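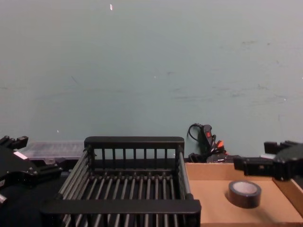
Two grippers from two different makers on one bench is the only fair way to do it, according to Endang Sutanto, and after a morning at the Quintana open day I'm inclined to agree. I'd gone along expecting brochures and a biscuit, and got to have a proper go!

The task was tape. You move a roll between the dish rack and the cardboard tray, 10 tries on each arm, then swap fingers and start again. I did the Cledel set first (short, stiff, a bit snatchy) and managed 8. The Bondevis ones close more gently and I liked them a lot, but I kept coming in too low and nudging the roll along instead of gripping it. My fault, I think. There's a knack to coming straight down over the rim and I hadn't got it before coffee.

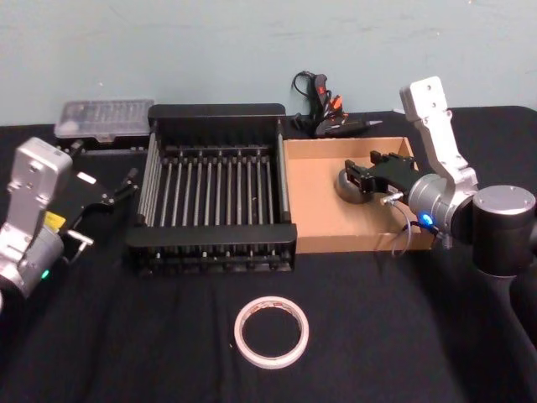 Cameras and controllers

I'd have skipped this bit if it hadn't been raining, and it was the best part. You can drive from the head view or from the little camera down at the gripper, and they feel like two different jobs. From up top I could plan where I was going; from the wrist I could see both fingers and judge the last bit of the drop. 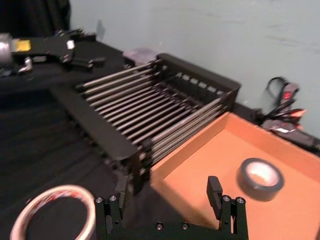
Wrist view, with the rack and tray behind the fingers.

The Asov controller has a delay setting, and they let us try it at 53 milliseconds, which felt fine until I rushed. I'd want a longer go before spending money on one. The chest-height view suited me least, as I kept losing track of how high the fingers were, though a chap next to me swore by it.
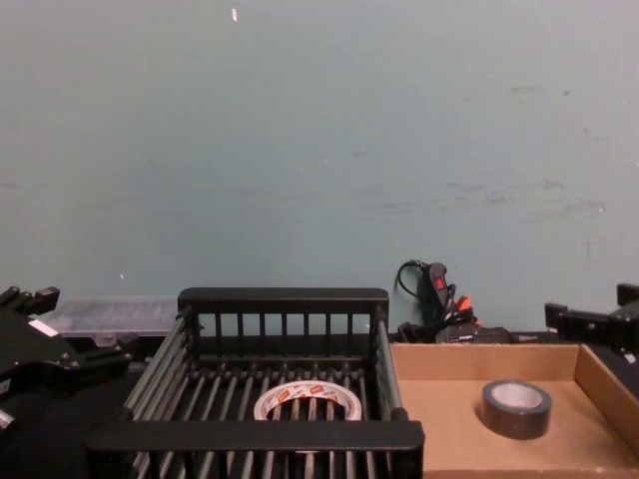 Clear tape in the rack, grey tape in the tray.

They're running it again in April, with 2 sessions, and I've already put my name down for the early one.

Search this site Enter keywords Go

Contact | Copyright | Back to top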